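June, morning

In at 7 and the building was already warm. Someone had left the blinds up on the east side, so I pulled them down before starting. Coffee from the machine on the Dratlow floor, the one on ours is still broken.

We are at 864 good runs on the weighing job. Shirazi want a thousand before they will let us train the next version, and they want them from this setup, with the bags the customer ships and not the bean bags we used in spring. I think they are right about that. The bean bags always landed the same way. The real ones fold and slide over each other, and the model we have now gets confused when two of them overlap.

The job is simple to say. Pick a bag from the pile, put it on the scale, wait for the number to settle, move it to the tray. I drive both arms from the rig and everything gets recorded, arm positions and all the camera views together. Afterward I go through the runs and mark each one keep or drop.
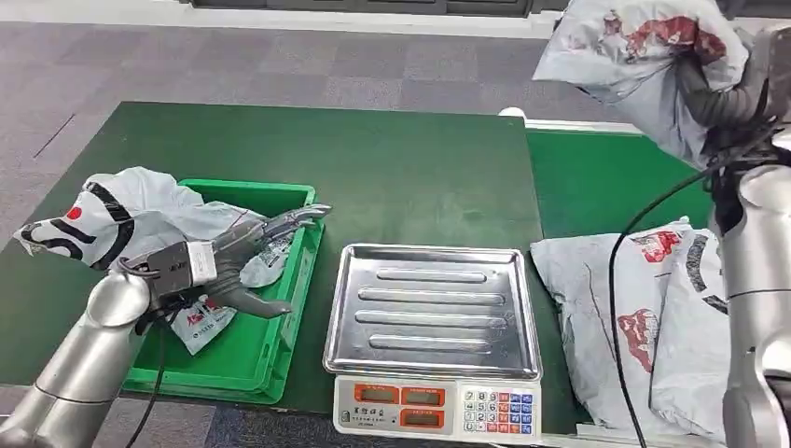
Left hand in the tray, right hand with a bag up, nothing on the scale.

I spent the first hour on the waiting part. When I drive, I tend to reach for the bag before the reading has settled, and the model has learned to do the same thing. So now I count to two in my head before I move. It feels very slow. I checked yesterday's runs and I was rushing in most of the last batch, when I was tired. Dropped 12 of them. That hurts when a good hour gives me around thirty, but there is no point teaching it bad habits.

Wrote to the Pamutville site to ask if they see the same thing with their drivers. They use the Josta software for marking runs and it can show the pause length as a column. Ours can't. I have been doing it by scrubbing through the video and writing times in a notebook, and my handwriting is not getting better.

Lunch at the desk, rice and the rest of the chicken.

Afternoon went to the wrist cameras. The views from the hands matter more than I thought when we started. The head camera tells you where the pile is, but once the fingers are down near the pan the arm gets in the way and the close view is all you have to go on. The trouble is glare. Steel pan, shiny fingers, overhead lights.
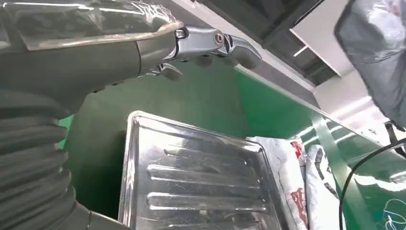 I tried turning off one row of lights and recording a short batch that way, then the same again with them on. My plan is to keep both kinds in the set and not fix the lighting at all. The customer's floor will have whatever lights it has. I wrote that in the log so the next person on shift doesn't "correct" it.

Also changed where I start the pile each time. I had been stacking the bags the same way without noticing. Now I shove them together and leave them how they fall.

My shoulders are sore from the rig. I should stop every half hour and I don't.

Still to do tomorrow: copy today's runs to the second drive, ask about the coffee machine, zero the scale before the first run and write down that I did it.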